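How to Clean and Regrease a Hand-Crank Ice Cream Maker

Reading time: 3 minutes

If your old crank freezer has started to groan like mine did last October, don't give up on it just yet. Most of these machines only want a good cleaning and a little fresh grease, and you can do the whole job at the kitchen table in an evening, with the radio on and a cup of something nearby.

Lift the crank assembly off the tub and set it upside down on an old towel. Take out the screws that hold the cover and put them in a saucer. Before you pull anything loose, make a quick pencil sketch of what sits where – I skipped this the first time and had to telephone my friend Liis Venckus, who was very patient with me. 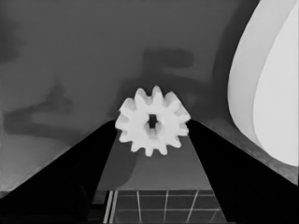
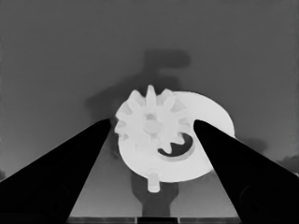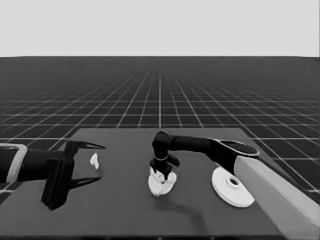 Salt is the great enemy of these machines, and it creeps in everywhere. Wash the parts in warm water with a drop of dish soap and go over them with an old toothbrush, taking your time. A gear has shallow gaps between its teeth, like the white one in the first picture, and that is just where the old grease packs itself in and goes hard. A wooden toothpick will lift it out nicely. Don't forget the hole in the middle, either, and rinse until the water runs clear.

Let it all dry overnight. Then work a thin coat of food-safe grease onto the teeth with your fingertip and wipe away any extra. More grease is not better here, I promise you! It only drips into the ice, and from there into places you'd rather not think about.

Put the parts back following your sketch, and turn the crank slowly by hand for a minute before you tighten the screws all the way. If it catches, loosen them a little and nudge the cover until it runs freely. Mine has been turning sweetly ever since, and we had peach the very next afternoon.

Related
Larkunbridge Peach Ice Cream
How to Stop a Wooden Tub from Leaking
Rock Salt or Table Salt?
Storing Your Crank Freezer for the Winter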